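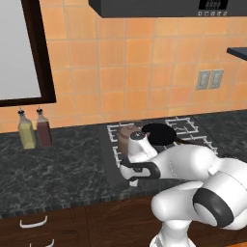 Driltiveck announce second album and Lindsay launch show

Lindsay four-piece Driltiveck will release their second album, Clirnex, in August, the band confirmed on 5 Apr 2024. A launch show at the Flirnden, the former feed store on the edge of town, will follow the same week.

The record runs to 19 tracks, several of them under a minute long. Singer and guitarist Debashish Wanigasekara said the short pieces were left over from rehearsals and were meant to be cut.

"We kept putting them between the songs to see where the gaps should go," he said. "After a while the album sounded wrong without them."
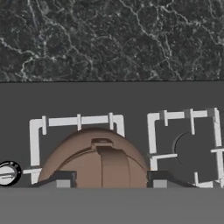 Dark marble behind the stovetop, with its white pan supports.

Drummer Lakmal Jayawardena recorded the basic tracks over the winter in the house he shares with bassist Tanvir Talukder. Most of the vocals were done late at night, when traffic on the road outside had dropped off. One song, Culvert, still has a truck on it.

Talukder said the band had booked time at a studio in Peterborough but gave up the second half of the booking. "The demos had a better feel," he said. "We went in, played everything too carefully and came home."

Keyboard player Dilruba Rathnayake joined after the first album came out and has writing credits on seven of the new songs. She also arranged the strings on the closing track, which were played by students she used to teach. 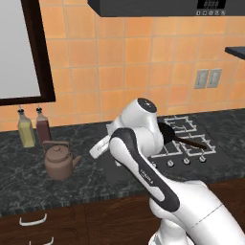 At the counter, with the frying pan on the stove.

The first single, Half Acre, is out now. It is slower than anything on the debut and built on an organ line Rathnayake wrote for a different band, which split up before using it.

Driltiveck's first album was pressed in a run of 500 copies and sold out at shows. The new one will have a vinyl run of 2,000, paid for partly by pre-orders and partly by a loan from the band's manager, Mahfuz Gazi.

Gazi said there were no plans for a long tour. The band will play weekends in Ontario and Quebec through the fall — all four members have day jobs — and may add dates in the Maritimes if the ferry and van costs can be worked out.

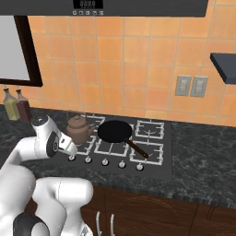
Tickets and pre-orders

Tickets for the Flirnden show go on sale next week at the door of the venue and through the band's mailing list. There is a limit of 2 per person. The show is all ages, with a licensed area at the back of the hall.

Vinyl pre-orders are open now and will be shipped in the week of release. Copies can also be picked up at the launch show by anyone who chooses that option at checkout. A support act has yet to be named.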